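Why I've stopped chasing big days out

January 2, 2019

I used to keep a tally. Every winter I'd add up my vertical metres on skis, and if a day came in under 2000 I'd sulk in the van all the way home. My friend Lucie Pelletier put up with this for years (she's a patient woman) until one evening in the hut above Grollton she asked me to name one good turn I'd made that day. I couldn't. I could tell her the lap count, the wait at the lift and what I'd paid for soup, but I had no memory of a turn.

So this is my grumble about numbers. I think the watch and the app have made a lot of us worse company in the hills, and probably worse skiers too. You see people at the top of a lovely quiet bowl, fiddling with their wrists! Then they're off, straight down, no stopping, back in the queue.

Last season I had a pass that covered 5 resorts and I went to two of them. My partner thought I was mad. But I got to know the back side of Itis properly, where the wind strips the snow and where it drops it, which gully holds its shade past lunch. I skied one little line through the larches again and again and it was never the same twice. I'd take that over ticking off three more piste maps. 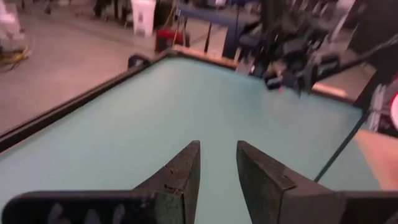 But what about the fitness?

Omid Esfahani, who I tour with when our holidays match up, reckons I'm just getting lazy and dressing it up. He trains from July onwards, logs everything, and he's a far stronger skinner than I'll ever be. Fair enough. If you've got a long traverse planned, something like the Hailu crossing, you need to know what your legs can do, and a bit of record keeping helps with that.

My quarrel is with doing it every day, for everything. A potter about with the kids doesn't need a graph. Nor does the run where you stop halfway for 30 minutes to eat a squashed sandwich and look at the Sotine ridge, and those are the ones I find myself talking about in August.

I've still got the watch, by the way. It lives in the glovebox, and I think the battery went before Christmas.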